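Week 5 notes: color and grouping (Intro to Visual Design)
Tutor: Zainab Olatunji

Reading for this week is the Ekwueme chapter on grouping, pages 11 to 79. Skim the history bit, you wont be asked about it. Read the part on figure and ground properly.

Recap from last time. Value = how light or dark. Hue = what most people mean by "color". Saturation = how strong. Students mix up value and saturation every year. A pale yellow and a strong yellow can sit very close in value. Squint test: half close your eyes, if two shapes melt together their values are too close. Works on screen as well as on paper.

Then warm/cool. Warm hues tend to come forward, cool ones sit back. Tendency only, a big saturated blue will still win over a tiny dull orange. Size and contrast matter more than temperature.

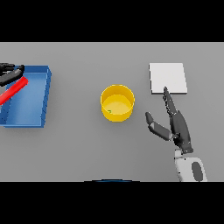 Neutral grounds. Gray is the usual choice when you want to judge a color, it doesn't push the hue one way or the other. Put a red square on orange paper and it looks duller, put it on green and it jumps. Same red both times. With a gray ground you get something closer to the color by itself. Look at the light gray tabletop: blue tray, yellow cup, red rod, all three read at once and none of them needs an outline. The white plate is the weaker one, closest to the ground in value and no hue to help it. For your own layouts, if a white element is getting lost, drop the ground a step or two darker before you start adding borders.

Grouping. Four to know for the quiz:
- proximity (near things belong together)
- similarity (same color, shape, size)
- enclosure (a boundary round things)
- continuity (eye follows a line or curve)

Enclosure is strong. It usually beats proximity, and often beats similarity too. Draw a thin box round two unlike shapes and people will call them a pair. Asabe Tamuno's posters for the Pravora music season use this a lot: dates and venue in one panel, performer names in another, very little space between the two and still no confusion.

Similarity by color is fast but fragile. Breaks down under bad lighting, in cheap printing, and for color blind readers. Always back it up with shape or position.

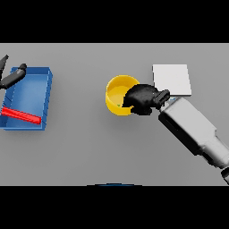

So for a timetable or a map key, use color plus one other thing. Dashed line, different symbol, label at the end of the line. Not five other things. The old Risis bus map had color, line weight, pattern and a letter code on every route and it was a headache to read.

Cropping: a shape that runs off the page still reads as whole if enough of it is left. Handy for making a small page feel bigger. Leave the corners people need to finish the shape in thier heads.

Exercise for next class. Make 2 versions of the same flyer. Version one, group by color only. Version two, group by enclosure and spacing, black and gray only. Letter size, one side. Print both, pin them up, stand back from the wall. Bring scissors and the gray card from the Virkico pack.

Late work goes in the tray outside the studio, name on the back please.

Related handouts
Week 4: Value scales and the squint test
Week 6: Type as texture
Reading list and glossary
Flyer exercise, marking guide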